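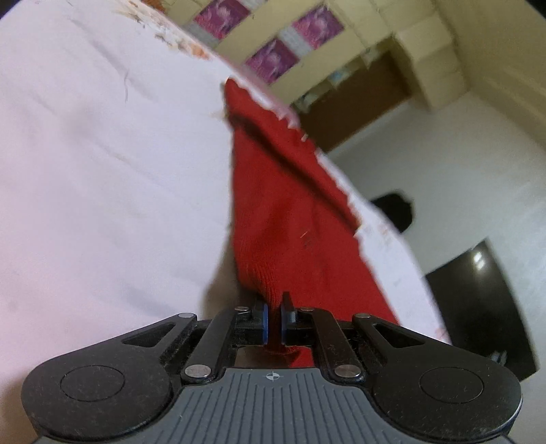

2 min read

04/09/2023, Bovlow bench log

Gripper rev 6, second session. Rivets are all in and holding. I have stopped trusting the hand-cut linkages from July, which had the slop of a garden gate, and gone over to the set Ernő cut for me at the Hattar shop. He charged me one dinner. I got the better deal, having also chosen the restaurant.

Red knit is the test cloth of choice now. It shows up against a white sheet, it bunches in an ugly way, and it sheds lint on everything, so if the pads can hold it they can hold most of what ends up on a bedroom floor. Got a clean pinch with the fold running lengthwise and a bit of the fabric hanging down between the fingers, under the pads. I'd like less of that. Anything dangling in there is going to find a pivot sooner or later, and I know which of us will be picking threads out with tweezers.

Pads: black with the blue edging, same as last time. Rigoberto wants to go softer. I want to go grippier. We have agreed to try both and each claim the result.

Spring is the 406. Tried the 750 first and it closed like a mousetrap, fine for socks, bad for my thumb. The 406 lets go a little early on thin cotton but I can work the handle all evening without needing a lie-down. Leaving it in.

Things that went wrong:
Left outer arm rubbed on the base plate at full open. Filed it. Filed too much. It no longer rubs, and it no longer matches the right one either.
Lost 2 washers in the bedding. If you are reading this and sleeping on them, I want them back.
Crosshair on the base plate is off center by a hair. Ernő says it isn't. Ernő drew it.

The plan for the motor hasn't moved. Prundinell still has the small servo on back order and their last email was one line long and had a smiley in it. Until it turns up the hand does the squeezing, which at least means the controller firmware can't be blamed for anything this week. Rigoberto offered me the one out of his dead camera slider. I have seen the slider. No.

For next time: shorter pads or a bit of web between the finger arms to keep cloth out, try a towel, then the fitted sheet, corner first. Also print a new left arm before anyone from the Berkport group comes by and wants to hold it.

Calipers are in the kitchen drawer. Don't ask, just put them back on the pegboard if you get there before me.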